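Hurno College of Hospitality
Events and Refreshment Service, Level 2
Handout 12: Setting Out Bottled Water

Purpose of the session

This handout accompanies the practical session on bottled water for meetings and small conferences. Students are expected to have read the section on table layouts in the Dralline workbook before attending. The session forms part of Unit 13 and carries no separate mark, although the method is assessed again in January.

Background

Bottled water is the item most often handled at a meeting and the one given least thought. At a conference for 300 delegates the bottles will normally be carried to the room in boxes and moved to trays at a side table. Errors made at this stage are repeated at every place setting. Bottles are put down with labels facing in different directions, trays are loaded on one side only, and boxes are left where guests can see them.

Procedure

Wipe the side table and the tray. Allow both to dry. Marks that will not come off the table top should be reported, and a cloth laid before guests arrive.

Place the tray to one side of the table and the box beside it, close enough that a bottle can be moved across without stretching.

Take one bottle at a time, keeping it upright. Check the cap, the seal and the date, and reject any bottle that has been opened or is not full. Part-used bottles may be kept for practice but must never be served.

Lower the bottle on to the tray – do not drop or slide it. Where the tray has cut-outs, the base must sit fully down in the hole before the bottle is released.

Begin with the positions at the back of the tray and work forwards. Turn each label towards the guest once the tray is complete.

Trays

Two patterns are held in the Grollard store. The plain tray has a raised rim and may be used for glasses as well as bottles. The bottle tray has round holes and should be used whenever water is to be carried between rooms. Both are returned to shelf 68 after use, clean and dry.

Points for discussion

Why should a tray be loaded from the back? At what stage should the empty box be removed? How would the layout change if the Dantas Room were set in rows, with no side table available?

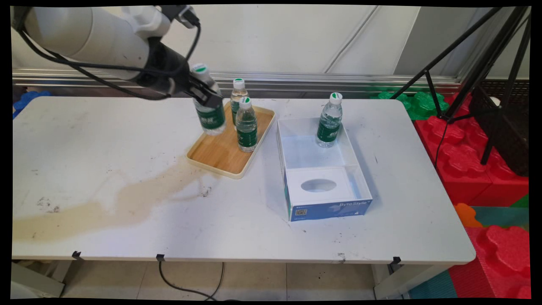
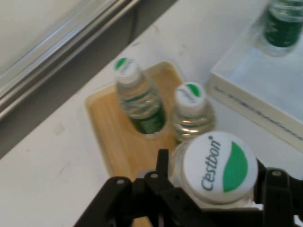
Figures 1 and 2. Bottled water held at a wooden tray on a white table.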